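Unit 4: Collecting demonstrations for two-arm tasks

Read before the lab session. The Vuvis exercise sheet assumes these terms.

4.1 What counts as an example

An episode is one complete attempt at a task, from the start pose to the release of the last object. It holds the joint positions of both arms, the gripper commands, the camera streams and a one-line task label. A policy trained by imitation learns only from what the episodes contain. If the left arm always moves first in the data, it will move first at test time.

4.2 Variation

Change the layout between episodes, within limits written down beforehand. Räsänen's set for the Borwood task had 3,000 episodes but only 2 starting layouts, and the policy failed when the cups were moved by a hand's width. A later set of 80 episodes per layout over 9 layouts did better with far less data.

Vary position first, then orientation, then the order of picks. Leave lighting alone until the rest works.

4.3 Failed attempts

Keep them, but mark them. A dropped lid followed by a clean recovery is useful - the policy needs to see how to get back. An episode abandoned halfway goes in a separate folder.

4.4 Takeout packing

The task uses a paper bag, nested cups, a molded carrier, lids and wrapped straws or sticks. Thin and light items are the hard part, as small errors in gripper height matter most there.

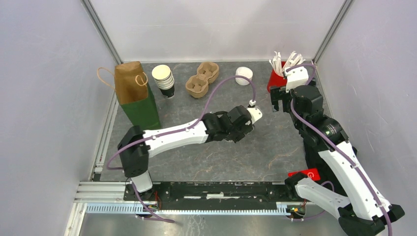 Raili Seppälä objects that position should not come first for this task. In her view the order of picks changes the arm paths more than any shift of the objects does, and she would fix the layout until each order has been recorded. Try both schemes in exercise 2 and report success rates separately.

4.5 Before saving

Check that the camera and joint timestamps agree. Write the label in the imperative: "put the lid on the cup".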